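Second attempt at the capital letters

March 11, 2024

The course at Undham finished on Saturday and I now own 24 sheets of practice capitals, most of them bad. I signed up last June thinking that calligraphy would be a matter of learning one alphabet and then writing things out nicely. We spent the first four sessions on the letter i.

My main problem is still pen angle. I start a line at the right slant and by the third word the nib has drifted flat, so the thin strokes come out as fat as the thick ones. Ruling a pencil guide down the margin has helped a bit. So has sitting lower.

I switched paper after Christmas. The Bawa pad is cheap, 34 sheets, and fine for drills, but ink feathers on it if you press. For finished pieces I'm using Flevmont, which takes gouache well and lets you scrape off a mistake with a blade if you let it dry first.

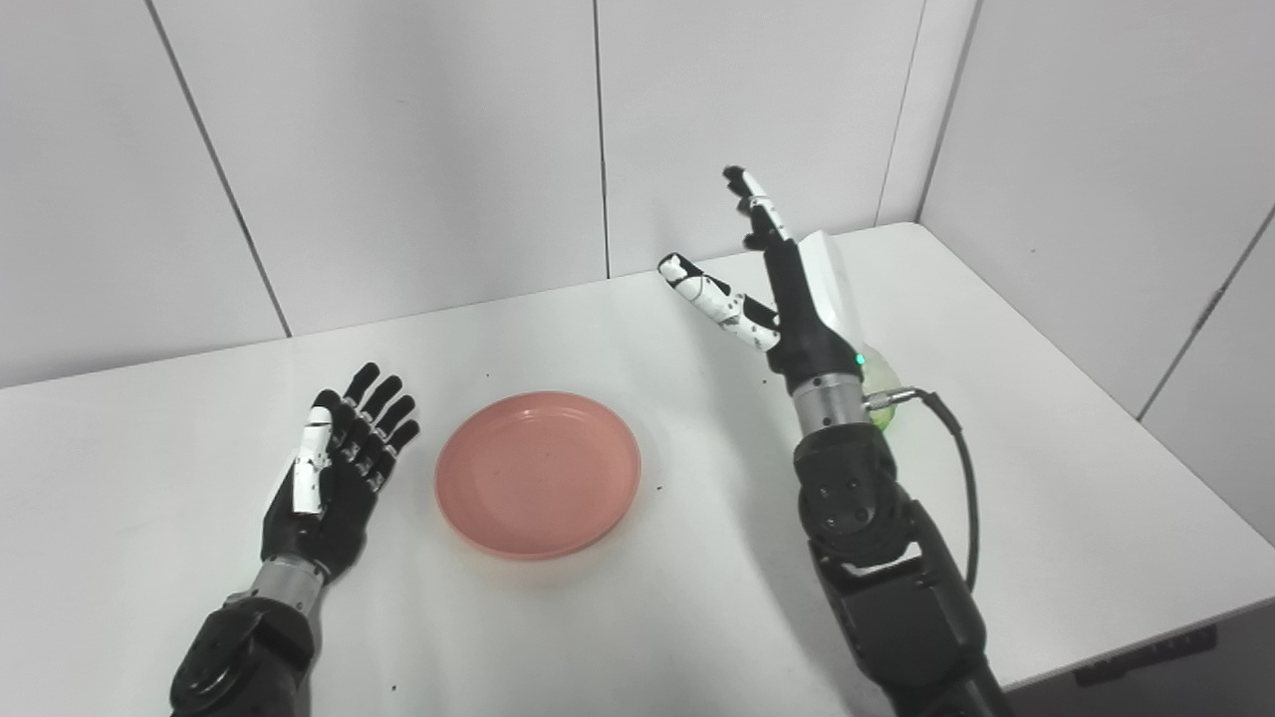
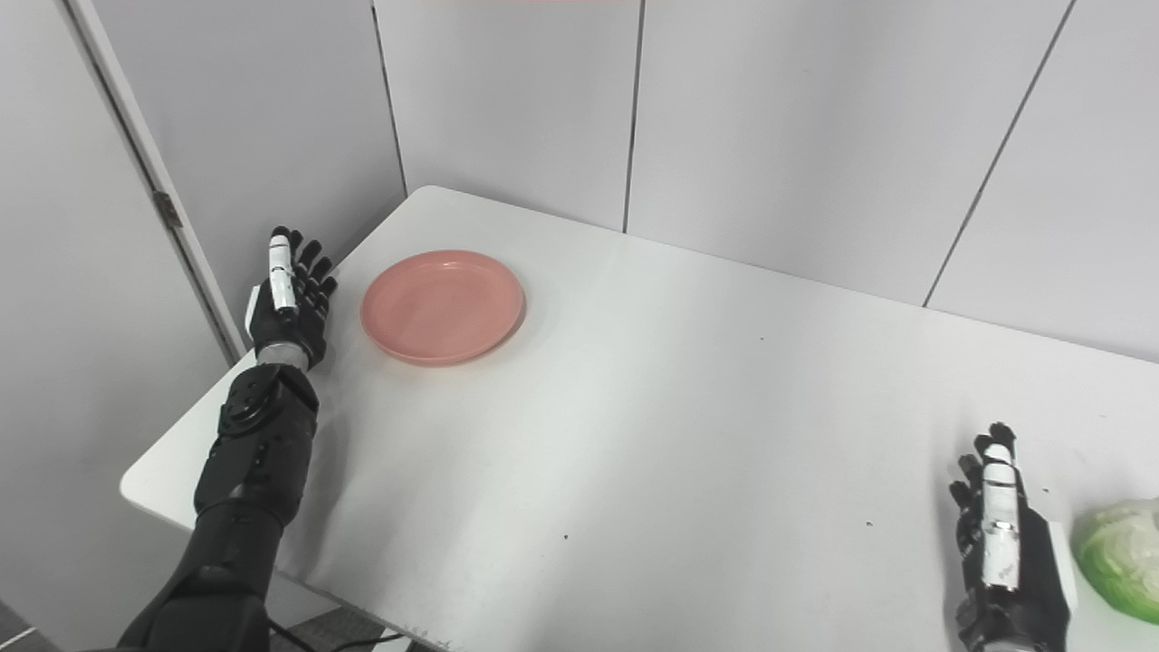
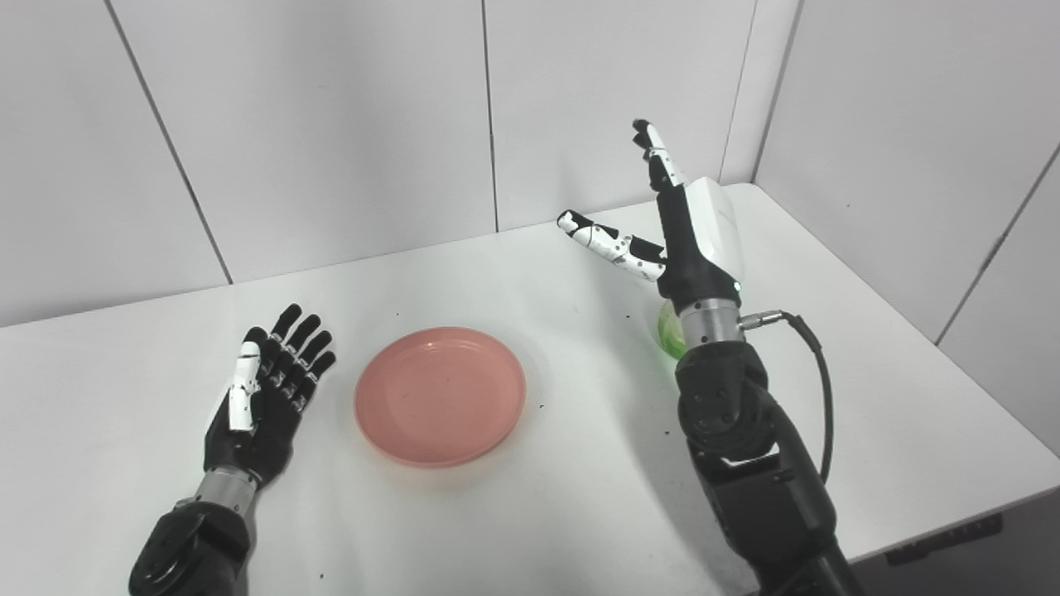 The gold is another matter. I used Urkov size under loose leaf for the big B on the psalm page, two coats, and breathed on it through a paper tube the way the old manuals say. Half the leaf took and the other half came away on the brush. I think my second coat went on too soon. I've since redone it with three thin coats left overnight and the bowl of the letter is solid now, apart from a pinhole near the bottom that I'll patch.

The border is vine leaves in green and a dull red, copied from a Book of Hours and simplified a good deal. There are 145 leaves in my pencil drawing and I've painted the left side. Veins go in last with the smallest brush I have, which needs replacing.

Next job is the text itself, nine lines in black. I'll do a full rough on the cheap pad first to check the spacing, as my last one ran out of room two words early.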